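How to run a two-arm sorting table at an open day

I did this for the Hindthorpe open day on 4 May 2019 and I've been asked for my notes ever since, so I've finally typed them up. It's written for anyone with a pair of arms, a table and a crowd that wanders in whenever it likes.

Start with the bins. We had blue, red and white in a row, all within easy reach of both arms. Pichit Suksawat wanted five, but I'd keep it simple – visitors need to work out the job before they drift off towards the cakes.

Next, choose something to sort. Rolls of bin bags are brilliant! They're cheap, they stand up on end and a child can drop one without anybody wincing. Put them in the red bin and teach one arm to lift a roll clear before you try anything cleverer.

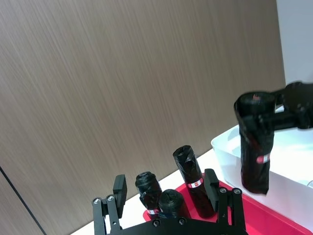

A roll of bags held over the white bin, with three more in the red tray.

Do your teaching at a crawl. I set the speed to 30 per cent and left it there all day, and people liked it much better than the fast run we'd practised (you could hear them guessing which roll was next). Save each position under a plain name. I called mine things like Mandel and Kamolrat after the two meeting rooms upstairs, which was a daft idea by lunchtime.

Now the tricky bit, which is letting both arms work over the same bin.

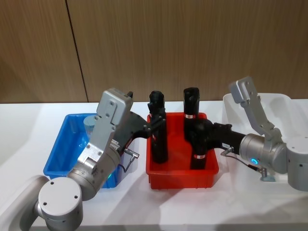 Give each one its own side and make the second wait for a clear signal before it comes in. Eldana Kumsa wrote ours as a simple flag in the Skilberg controller: left arm busy, right arm holds off. Test it with the bin empty first, then with one roll, then with the lot.

Check your cables too. Send each wrist through its full turn and watch the slack, and do it again after anyone has leant on the table.

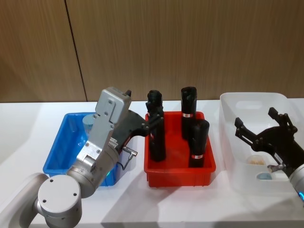 Hindthorpe Workshop Notes, Issue 30, p. 4

Keep a reset routine handy. Mine sends both arms back to their start points with the grippers open, and then I put the rolls back by hand while I chat. We had more than 400 people through the door, so I got plenty of practice at that! Print the start positions on a card and tape it beside the stop button.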